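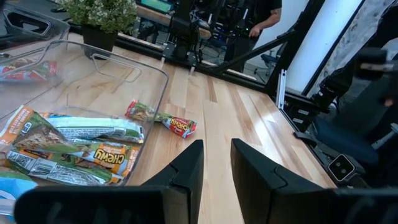
Préparer une randonnée de plusieurs jours, cela commence chez moi bien avant de lacer les chaussures, et toujours par la nourriture. Le poids du sac, les chaussettes, la météo, tout cela compte, bien sûr, mais un marcheur qui a mal mangé à midi est un marcheur malheureux à quatre heures, et ses compagnons avec lui ! Ma méthode tient à peu de choses : une grande table dégagée, un bac en plastique transparent où l'on verse toutes les barres emballées, et un bon moment devant soi pour composer les rations jour par jour. Je tiens beaucoup au bac transparent, parce qu'on voit la réserve descendre à mesure que les sachets se remplissent, et l'on se rend compte à temps qu'on a été trop généreux avec le premier jour.

Ce qu'il vous faut

Des sachets à fermeture, un par personne et par journée de marche
Un feutre qui tient sur le plastique
Une balance de cuisine
Un bac ou une grande boîte pour les barres, un autre pour les fruits secs
Une feuille de papier et votre itinéraire

1. Partir de l'itinéraire

Avant de toucher au moindre abricot sec, relisez vos étapes. Notez pour chacune la durée de marche et le dénivelé, et entourez celles où vous pourrez acheter du pain ou dîner au refuge. Pour notre boucle de Mirncombe, en février, nous avions un col à 1511 mètres le deuxième jour, et c'est évidemment ce sachet-là qui devait être le plus garni. Mon ami Demetrius, qui est optimiste de nature, avait prévu la même chose chaque jour. Il a terminé la montée en lorgnant sur mes amandes (je lui en ai donné, rassurez-vous).

2. Étiqueter les sachets vides

Écrivez le prénom et le numéro du jour pendant que le sachet est encore plat, c'est tellement plus facile. Alignez-les ensuite sur la table dans l'ordre des étapes, une rangée par marcheur.

3. Répartir les barres d'abord

Comptez une barre pour le matin et une pour l'après-midi, plus une troisième les jours de col. Variez les goûts ! On croit aimer la noisette plus que tout, et au troisième jour on donnerait n'importe quoi pour un peu de citron. Laissez les barres dans leur emballage et gardez celles qui sont enrobées de chocolat pour les matinées fraîches. S'il gèle, glissez la barre du matin dans une poche intérieure une demi-heure avant la pause, vos dents vous remercieront.

4. Ajouter le reste

Viennent ensuite les fruits secs, les noix, un morceau de fromage à pâte dure si le départ est proche, quelques biscuits salés. Ne négligez pas le salé, on en a envie bien plus souvent qu'on ne le pense. Pesez chaque sachet et notez le résultat sur votre feuille. Pour notre dernière sortie, mes rations de midi et de goûter pesaient 2384 grammes en tout, ce qui m'a paru énorme sur la balance et tout à fait raisonnable une fois en chemin.

5. Ranger dans le sac

Le sachet du jour va dans la poche du haut, les autres au milieu du sac, le dernier jour tout au fond. Chassez l'air avant de fermer, vous gagnerez une place étonnante. Prévoyez aussi un sachet vide pour les emballages, que vous redescendrez avec vous.

Et la réserve de secours ?

Chacun porte la sienne, à part, et on n'y touche pas avant d'être arrivé. Deux barres et une poignée de noix suffisent pour une sortie courte. Au retour, vérifiez les dates, puis remettez le tout dans le bac pour la prochaine fois.

Comptez quelque 20 minutes par personne pour l'ensemble, un peu plus si vous avez des enfants qui tiennent à choisir eux-mêmes, et laissez-les choisir, ils mangeront mieux en route.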